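Kurville server operations, thread for Monday, September 2, 2019. The posts that follow cover the Prikport realm transfer, the new queue rules and the changes to guild storage. Players are asked to read all of them before opening a support ticket.

1/ The Prikport realm will close to new characters at the start of the next maintenance period. Existing characters remain playable until the transfer is complete. All of them will move to Golisus, the larger of the two realms on the same rule set.

2/ Character names are kept wherever possible. Where two characters share a name, the one with the higher level keeps it. The other player will be asked to choose a new name at first login and will not be charged for the change.

3/ Gold, mounts, pets and bound items transfer in full. Open auctions do not. Any auction still running when maintenance begins will be canceled, and the item and deposit will be returned by in-game mail. Mail older than 38 days is deleted under the existing rule, so please empty your mailbox before the transfer.

4/ Guilds transfer as a unit, including ranks and the message of the day. The guild leader must confirm the move at the registrar in the capital. A guild that has not been confirmed will still be moved, but its storage will stay locked until the leader logs in.

5/ Guild storage on Golisus is limited to 200 slots. Guilds from Prikport that hold more will be able to withdraw the surplus and will not be able to deposit until they are under the limit. 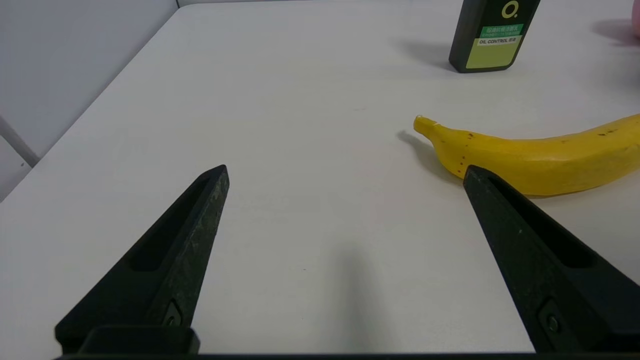 6/ Lauri Karppinen replied to ask whether raid lockouts will reset with the move, as his group is halfway through the current tier and would prefer to keep its progress.

7/ Lockouts will not reset. A group that has defeated a boss on Prikport this week will find that boss defeated on Golisus. Saved progress is tied to the character, so groups may continue under a different raid leader if necessary.

8/ Login queues are expected on the first evening. Players who lose their connection will keep their place for 15 minutes. This applies to all accounts, and support staff are not able to move anyone forward in the queue.

9/ The Pal add-on, used by many groups for loot records, stores its data by realm name. Please export your records before the transfer and import them again on Golisus. Kurville does not maintain the add-on and cannot restore lost records.

10/ Characters below level 50 that belong to inactive accounts will be moved at a later stage, in February. The owners will receive a notice by email. No action is required from them.

11/ Arena teams will be disbanded and ratings kept. Teams may be formed again under the same name once both members have logged in on Golisus. Season rewards are calculated from the rating held at the end of the season, whichever realm it was earned on.

12/ Questions about missing items should be sent through the ticket form, with the character name and the old realm stated in the first line. Replies to this thread are read, but account matters cannot be handled here.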